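# Sorting commons: notes from a talk with the Daltham set builder

The collector behind the Daltham want lists has been building sets by hand for most of a working life, and asked to be identified only by the lists. We spoke on a Friday, by phone, mostly about storage.

The current project is the Mudano base set, 1156 cards, no short prints. It stands at three cards from complete. "I've had doubles of the checklists since April," the collector said. "The missing ones are all from the last sheet. That sheet was cut badly and a lot of it got thrown out."

Condition is graded at intake, under a desk lamp, in one pass. Corners come first, then edges, then surface. Centering is noted but does not decide anything. "If I rejected off-center Mudano I would own almost 600 cards and no set." 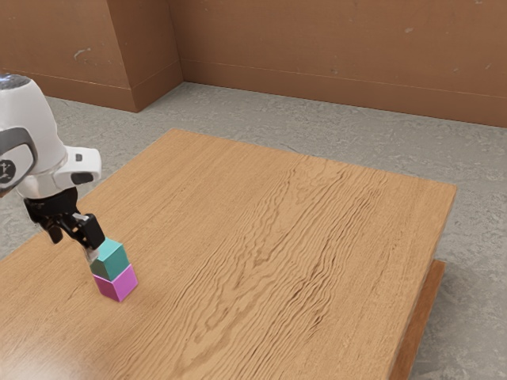
*Simulated gripper at a teal cube stacked on a pink one.*

Sorting is done by hundreds, then tens, then in sequence. The collector has tried sorting by team first and dropped it. "You handle every card one more time. Handling is where the damage comes from." Finished runs go into 500-count boxes, filled short so that a finger fits behind the last card. Penny sleeves are used for stars and for anything with a soft corner. The rest goes in bare.

Trades are handled by mail. Most go through the Jatard board, where members post want lists as plain text, one number per line. The collector prefers that to spreadsheets. "I can print it and cross things off. If the list has player names in it, I take them out."

On team bags, the advice was to tape the flap with painter's tape and fold one end over. On top loaders, it was to stop reusing scratched ones.

The next set is Mfaume, the smaller second-year issue with the gray backs. A starter lot has been bought and is still in its shipping carton. "The backs chip. I'll need a different box for those, something with less play side to side. I haven't picked one."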